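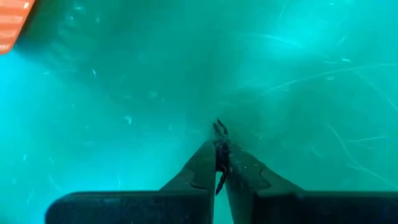

# Chapter 6: False Alarms and the Duty to Respond

In February, a dispatcher in Branton took 61 calls from the same house. Each time the line was open, with no voice on it. Officers went out for the first few, found an older man asleep in his chair, and left. The fault was in his phone.

Every emergency service deals with calls like these. Some come from broken equipment, some from a neighbor who misheard a television, and a few from people who mean to waste time. The person taking the call usually can't tell which is which, and a decision has to be made in under a minute.

This chapter looks at how that decision is made. Section 6.1 covers the law on entering a home without a warrant when someone may be in danger. Section 6.2 deals with who pays for a broken door. Section 6.3 follows Ruxandra Gavrilă, a shift supervisor in Sosura, through one night of 70 calls.

Before reading on, write down what you would want officers to do if they knocked at your home and got no answer. You will need your notes for the exercise at the end of Section 6.2.

**Key terms:** welfare check, open line, forced entry, nuisance call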